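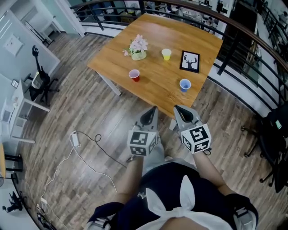 Haugland Adjustable Table Feet

Product group: Furniture fittings
Manufacturer: Trundum
Sold in sets of four

The Haugland foot is a threaded leveling foot for tables and benches with metal legs. It replaces the fixed cap at the base of the leg and allows each corner to be raised or lowered separately, so that a table stands firmly on an uneven floor. The foot is intended for indoor use in offices, schools, meeting rooms and private homes.

Construction

The stem is zinc-plated steel and turns freely in the base. The base is molded nylon with a replaceable felt or rubber pad. Felt is recommended for wood floors and rubber for tile and sealed concrete. Pads may be ordered separately and are pressed into place by hand.

Specifications

Adjustment range: 17 mm
Thread: M8
Maximum load per foot: 183 kg
Base color: gray or black

Fitting

1. Clear the table and turn it upside down on a blanket.
2. Remove the existing caps from the legs.
3. Press the threaded insert into each leg until the collar is flush.
4. Screw in the feet completely, then back each one out by two turns.
5. Return the table to its position and adjust the feet with a 12 mm wrench until the top is level.

Tables longer than two meters should be turned by at least two persons. The feet should not be adjusted while the table is loaded.

Compatibility

Inserts are supplied for square and round tube. Customers should measure the inside of the leg before ordering. The foot does not fit solid wood legs, for which the Kernaler screw-in foot is available. Casters and Haugland feet must not be combined on the same table.

Warranty and Returns

The steel parts are covered for eight years from the date of purchase. Pads are wear items and are excluded. Unused sets may be returned in their original packaging.

Inquiries about large orders may be directed to Siv Engebretsen, Contract Sales.

Page revised September 20, 2022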